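Allstead says 830 grocery-packing examples are enough to start. Its own trainers are less sure

June 30, 2026

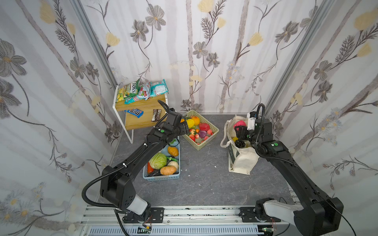
Two arms at work over a tote bag and baskets of artificial produce at Allstead.

Robotics firm Allstead has finished a first round of 830 recorded examples meant to teach a two-armed system to pack groceries, and says a trial with the grocer Cuypers could follow. How much those recordings prove is another matter.

Each one was made by a person steering both arms through a short packing job. Dirk Wouters, who runs the program, wants 500 more before the trial and calls the early results "encouraging." The company has not published a success rate.

Milagros Espinoza, one of 4 operators on the project, said the fruit and vegetables used are artificial and hold up to rough handling. "A real peach would tell us more," she said.

Yoshinori Kuroda, a consultant who reviewed 300 of the recordings for Cuypers, found many of them close to identical — same wallpaper, same floor, same few baskets. He doubts the system would cope with a busy store counter.

Allstead said it plans to vary the setting in the next round but gave no date. Cuypers declined to say whether it has agreed to the trial.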